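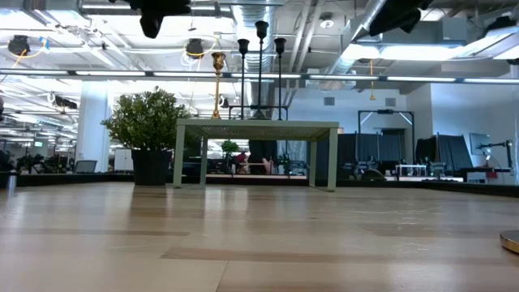
## 4. The Stedham trials: tidying as an unsolved problem

The previous section dealt with chores that machines already do well, which is a respectable list provided one is happy to have a clean floor and a dirty everything else. We turn now to the Stedham part of the Mullora study, where the question was narrower. Can a pair of table-mounted arms, trained on demonstrations by people, do the sort of light domestic work that a reasonably willing twelve-year-old does badly and an adult does without noticing?

Seven chores were chosen from the Benítez list, a catalogue of household jobs that we have used throughout this paper for want of a better one. The list was drawn up for time-use research and its authors had no interest in robots, which we count in its favour. It contains items such as "put ornaments back as they were" and "move small furniture to wipe beneath it", with no remark on how either is to be done. Anyone who has tried to turn such an item into a written procedure will know the sinking feeling that comes at the word "back".

### 4.1 The ornament chore

Most of this section concerns one chore of the seven, which we call the ornament chore. A small side table has candle holders standing on it. The arms must take the holders off, set them down somewhere sensible, and later return them to an acceptable arrangement. A potted plant stands near the side table and must be left alone. Nothing else is asked. We had expected this to be the easy one and had put it first in the running order so that everybody would be in a good mood by lunch.

The holders are a good example of objects designed with no thought for being picked up by anything except a hand. They have slender stems, round bases and cup-shaped tops, and the black ones are tall for the size of the foot they stand on. A person takes such a thing by the stem, feels it start to lean, and corrects the lean without being told. The arm takes it by the stem and learns of the lean, if at all, from pictures. By then the holder has usually made up its mind.

Height makes matters worse in a way that our first scoring sheet failed to anticipate. A holder lifted cleanly from the table top still has to travel past its neighbours, and the part of it most likely to hit something is the part furthest from the gripper. In the early runs the policy treated each holder as though it ended where the fingers did. This is an understandable error and one that the authors have made themselves with ladders. 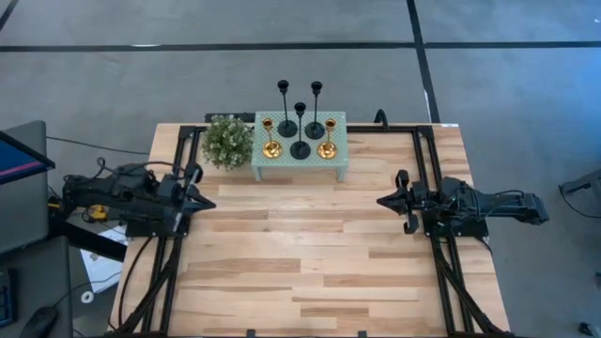 The second difficulty is that there are two arms and they share a table. With one arm, a failure is a simple matter of who knocked what over. With two, there is the further possibility that both arms decide the same holder is theirs, or that each waits for the other with a courtesy that would be charming in a doorway. We saw both. The waiting was more common, and the longest such standoff was ended by the operator, who had a train to catch.

Demonstrations help less here than one would hope. The people who gave them were good at the chore and so rarely got into trouble, with the result that the training data had a great deal to say about success and almost nothing about what to do with a holder at an unpromising angle. We asked for some deliberately clumsy demonstrations. The operators complied, but a person fumbling on purpose fumbles in a tidy and well-rehearsed manner, and the policy duly learned to fumble in exactly that manner and no other.

### 4.2 What counted as done

Scoring a chore is harder than scoring a pick. A pick has ended when the object is off the surface and has stayed in the gripper. A chore has ended when someone who lives there would stop complaining, and this is a poor fit for a spreadsheet. After some argument we settled on a rule with the following parts:

- every holder upright and standing on the side table at the end;
- no holder overhanging the edge of the table top;
- the plant where it was, with its pot upright;
- the side table itself not shoved out of position;
- no help from a person between the start signal and the finish.

The last line caused more trouble than the rest together. It is astonishing how often a bystander will put out a hand to steady a wobbling object, and how firmly they will afterwards maintain that they did not. We took to asking people to stand further off. Some of them could be heard wincing.

We gave no marks for style. A run in which the holders came back in a straight row, like a queue for the bus, scored the same as one in which they were grouped as a person might group them. Six raters were shown the final arrangements without being told who or what had made them, and they agreed on very little apart from a general dislike of straight rows. We report this as a finding, though we are not sure about whom.

### 4.3 Results

Across all the chores we logged 700 runs, divided evenly among the seven. Of these, 463 met the rule for their chore. The ornament chore, our easy opener, did worse than any other, and its failures were spread over the whole of the procedure: bad approaches, bad grasps, good grasps followed by collisions, and a small class of runs in which every holder was returned upright and the side table was then nudged aside by a departing elbow.

The overall figure can be read in two ways. Read kindly, it says that a machine can now do light tidying more often than it fails to. Read by anyone who owns ornaments, it says that on a bad Monday the machine will be among them again, and that the dustpan should be kept handy. We lean towards the second reading. A household does not average over its breakages, and a helper who is right most of the time must be watched all of the time. At that point it would be quicker to move the candlesticks oneself.

There is some comfort in the shape of the failures. Runs that got through the first lift without touching a neighbour tended to get through the rest, and runs that began with a knock rarely recovered. This suggests that the policy has learned a fair idea of the chore and a poor idea of how to get back to it. A person who clips a candle holder stops, steadies it and carries on, perhaps with a short word. The arms carried on too, but they left out the steadying.

We also tried the Rerker planner, which plots the whole route for a held object before the arm moves. It all but did away with collisions between held and standing holders. It also spent so long thinking that two visitors asked whether the equipment was switched on. For a workshop bench at night, where no one is waiting, this would be a fair bargain. For a sitting room it would not, and we dropped the planner from the main comparison while admitting that patience is cheap for a machine and that we may have been the impatient party.

### 4.4 What the wrist can and cannot see

Much of the above comes down to viewpoint. The wrist view is the one the policy leans on in the last part of a reach, and it is very good at showing the fingers. Everything else has to fit around them. Figure 3 is typical of the problem: the base of a stand is plain enough on the table top, and its pole goes up and out of view, taking with it the cup, the balance of the thing and most of what one would want to know before touching it. The background, meanwhile, offers windows, chairs and passing people, all of them more eye-catching than a thin black pole and none of them part of the chore.

A perforated table top adds a small nuisance of its own. Repeating holes look much alike from one spot to the next, so a slight sideways error in position is easy to miss. When we laid a plain cloth over the top for a handful of unscored runs, placement looked steadier, though the cloth then had to be kept flat, and keeping a cloth flat is a separate item on the Benítez list and one we were careful not to choose.

The wider view from above makes up for some of this, since it keeps the group of holders together in one picture. It is weak on height, which is where the trouble lies. Blending the two views is an obvious remedy and we did it, with a gain that was real and smaller than we had promised in the grant application.

**Figure 3.** Wrist view beside the perforated side table. The gripper's two fingers are empty, with their tips almost meeting. A round black base stands on the table top, with its slender pole running up out of view. 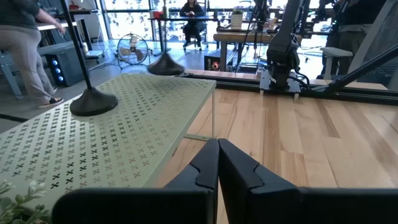 ### 4.5 Lessons for the shop floor

It would be convenient to say that the home is hard and the shop floor is easy, and a good deal of factory automation rests on that being so. The ease is mostly bought, however. Parts arrive in trays, the trays arrive the same way round, and anything tall and tippy is held by a fixture that somebody was paid to design. Take the fixture away and the ornament chore turns up again in overalls. One of our industrial partners moves tall turned parts between benches by hand for this very reason, and was kind enough not to look surprised by our results.

Our advice to such firms is dull. Where a fixture can be had, have it. Where it cannot, the arms should be given jobs in which a dropped item is a delay and no worse, and the demonstrations should include proper recoveries, gathered from real slips as they occur. We began saving ours in May, rather late in the study, having deleted the earlier ones as bad data.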